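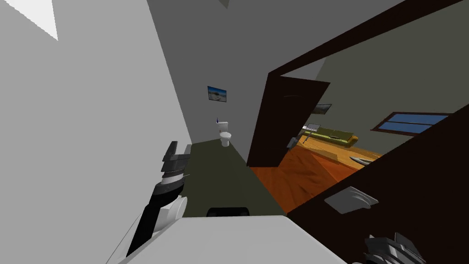

The bathroom end of a small flat, looking through to the living room's wood floor.

I love a small home, and I'd like to see far more of them built with care. For 11 years I've lived in a flat so compact that guests do the full tour without putting down their coats, and I still get a kick out of coming in the door.

The talk in Jaritport at the moment is all about size. The Gastine Street plans would put 247 flats on the old rail yard, and every letter to the local paper calls them shoeboxes. Fair enough, some of them might be. But I went to see the drawings in August and came away quite excited! Most have windows on 2 sides. There's a proper cupboard by the front door, deep enough for a vacuum cleaner and a pram, and the kitchens have real bench space beside the stove.

Compare that with the big places out at Fagerlund, where a friend of mine rents. She has over five times my floor area and nowhere to hang a wet coat. The hallway alone could sleep a family, and it's dark at noon.

What I'd ask of council is pretty simple. Stop arguing over one minimum number and start asking where the light comes from, where the bins go, whether you can open a window without climbing on the couch. My favourite building in town, the old Lukeo apartments near the harbour, would fail today's size rule by a couple of square metres, and people wait years to get into it. They grow tomatoes on the landings. They know each other's dogs (I know most of the dogs too, by now).

Submissions on Gastine Street close on 22nd January. I've put mine in already, and it runs to five pages, mostly about cupboards.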